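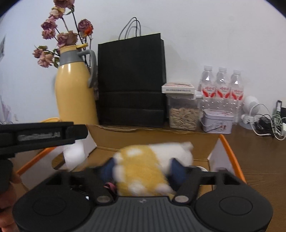 *The spotted toy, held over the open box.*

We started with the toy because it was easy. It was soft and it had something to grab wherever the jaws came down. I closed the trigger, lifted, carried it over the box, and let go. My sister wrote a line on the sheet. Then she put the toy back on the table in a different position and I did it again.

The job was from Jurnora. They were choosing between two grippers for a packing line, one from Collolix and one from Lundmont, and before they spent money on either they wanted to know how a person would do the same work with two fingers. That was our part. I did the picking by hand, and the numbers went into a column next to the arms. A hundred picks for each object. My sister called it getting paid to be bad at cleaning up.

We had not worked together before. We had hardly been in a room together since April, when we had argued over our father's apartment, and when I asked if she wanted the recording work she said she would do it for the money. She came in at 7 in the morning with her own pens. She put the sheet on a clipboard, ruled the columns, and asked what counted as a drop.

"If it leaves the fingers before the box," I said.

"What if it slips but you catch it?"

"Then it's a slip."

"There's no column for slips."

"Add one."

She ruled another column. She pressed hard when she did it.

The toy took most of an hour. I missed a few early on, from closing before I was low enough, and then I stopped missing. With two fingers you stop thinking about your hand after a while. You look at the object and at the gap between the jaws, and you bring one to the other. I finished on 90. The Collolix had done a little worse than that and the Lundmont had done the same, so everybody could manage a toy.

"Next," my sister said.

Next was the plastic bag. The sheet from Jurnora said *thin bag, crumpled, white*, and under that, *known difficulty*. Both arms had done badly with it. The Collolix used a harder finger that tended to push the bag along the table. The Lundmont had a softer one, and the bag went in between the fingers well enough, but the arm could not tell if it was holding anything. It would lift, travel, and open over the box with nothing in it, and report a success.

I thought I would do much better than that. I could see, after all.
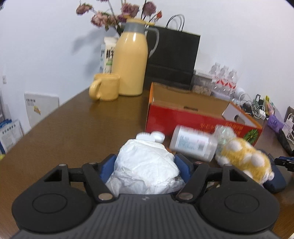
I learned to come in from the side and squeeze the bag where it was thickest. If I took it by an edge it slid out as soon as I turned my wrist. If I pressed down first, it flattened, and there was nothing to close on. Sometimes I had it and couldn't feel that I had it, so I squeezed harder than I needed to and my forearm began to ache.

"Drop," my sister said. "Drop. Slip. Good."

"That was a slip?"

"You caught it on the way."

"I didn't feel it."

"I saw it," she said.

She didn't look up much when she wrote, but she saw all of it. Our father used to check his bank statements the same way, with a ruler under the line. I didn't say so. We had agreed in the car that we weren't going to talk about him.

When I was past the halfway point she stopped me and crumpled the bag again. She said it had been getting flatter with every pick and that the last ones weren't fair.

"The arms had the same problem," I said.

"Did somebody crumple it for them?"

I looked at the instructions. They ran to four pages, and there was a paragraph about resetting the object, which I had skipped. *Restore to original shape after every attempt.* I read it out to her.

"So we start the bag over," she said.

"All of it?"

"You can write down whatever you want. I'm not putting my initials on it."

I was angry for as long as it took to drink a glass of water. Then I picked up the gripper again and she tore off the sheet and ruled a new one, with the slip column already in.

It went slower after that. She gathered the bag in her fist, let it open on the table, and took her hand away. I came in from the side. We got into a rhythm of it - her hand, then the jaws, then her hand again - and for a long stretch the only words were drop and slip and good. At one point my fingers cramped and she held out her hand for the gripper without asking. I told her the rules said one operator. She said she knew what the rules said, she just wanted to feel how heavy it was.

She held it, opened and closed it twice on nothing, and gave it back.

"It's hard to tell when it's shut," she said.

"I know. That's the whole trouble with the bag."

"Put that in the notes."

I put it in the notes. The final count for the bag was 54, which beat the Lundmont, though by less than I would have guessed that morning. I wrote that a person could see the bag and still lose it, and that whichever gripper they bought, the fingers should be able to report a grip. I recommended the Lundmont with that condition. My sister read the page through, crossed out a word, and put her initials at the bottom next to mine.

The bottle was still to do, and it was almost dark. She asked if there was any coffee. I said I could make some.

"Make it, then," she said, and began ruling the sheet for Monday.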